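Hakivine Tenants Assoc. - minutes, April meeting

Start 7:10 pm, Fares Dabbas chairing. Last minutes ok'd, one spelling fix (Mihăilă, not Mihaila).

Money. Balance $3,768. Laundry machines brought in 505, less than last time. Hitar still hasn't billed us for the boiler visit, Fares to call again.

Common room. New table tops discussed, light wood again or something darker. Most want light. Vote next month.
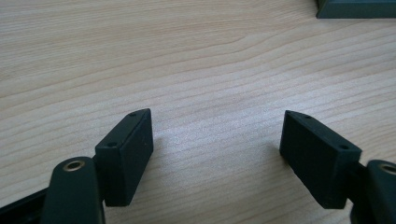
Light wood table top, wood grain

Parking. Titar quote for restriping is in, 67 spaces. Too high, get a second one. Guest spots stay at 20 for now. Long argument re bikes in the stairwell, no vote taken.

Shared kitchen. Sign-up sheet keeps vanishing, tape it inside teh cupboard door. Fridge gets cleared end of month, label your stuff.
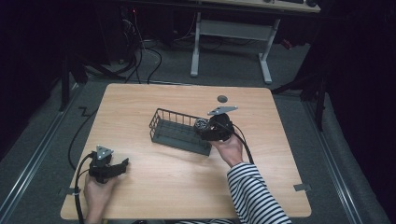

Wire basket on table, gray carpet

Mihăilă contract for gutters up for renewal. Agreed to renew, same terms. Ask if they do the back shed too.

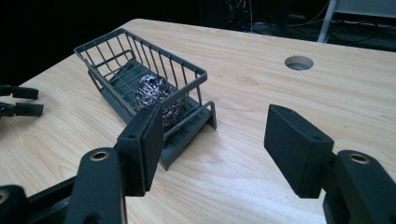
Also downspout by unit 4 is loose, add to there list. Hallway lights on timer, complaints from 2nd floor, Fares will look at it.

Closed 8:25.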